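Wrist camera views of zip-top bags: keep the blurred recordings or discard them?

Posted by Ekene Ogbonna, 26 May 2018

Our group is collecting demonstrations for a learning system that is meant to handle resealable bags. An operator guides the arm by hand controller, and each attempt is stored as one episode. We have 242 episodes at present, and the project plan calls for 2,000 by November.

My concern is the wrist view. When the gripper is close to the bag, the plastic fills most of the picture and very little is sharp. The present rule, which was written for rigid boxes, instructs reviewers to reject any episode in which the wrist view is blurred at close range. Applied strictly, it would remove the greater part of our work. 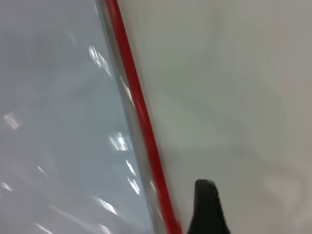
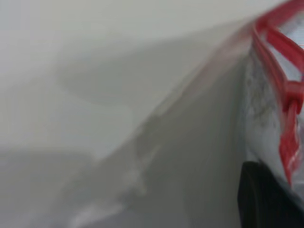

Wrist camera, two moments from the bag task. The red strip and the gripper finger can be made out in both.

I would be grateful for advice on two points. Should the rule be relaxed for this task? And should the reviewers label the bag itself, or only the red part?

Folasade Akande

The rule should be rewritten for this task. A learning system will meet the same blur when it runs on the arm, and a set of examples from which all blur has been removed will not prepare it for that condition. I would reject an episode only where the cause is a fault, such as a loose camera mount, a dropped recording or a view that does not match the arm positions stored with it.

With regard to labels, I recommend marking the red part and the fingertip and leaving the film alone. In your first picture the border between the red and the gray surface can be traced by any reviewer, even with the motion blur. In the second, the red doubles over itself near the right side, and two reviewers may well draw it differently. Please decide in advance whether loops are marked as one region or as several — we did not, and roughly 300 labels had to be done again.

I would also ask the operators to vary the starting position of the bag. Examples that all begin from one position are of limited use, whatever their sharpness.

Kotov

Use a faster shutter and more light. This fixed it for us on the Brisis line.

Ebihara

A faster shutter will help with motion blur. It will not help where the film is too close for the lens to focus, and the second picture seems to me to be of that kind. Before changing the rule, have two people review the same 10 episodes separately and compare their decisions. Wherever they disagree, the written instruction needs another sentence.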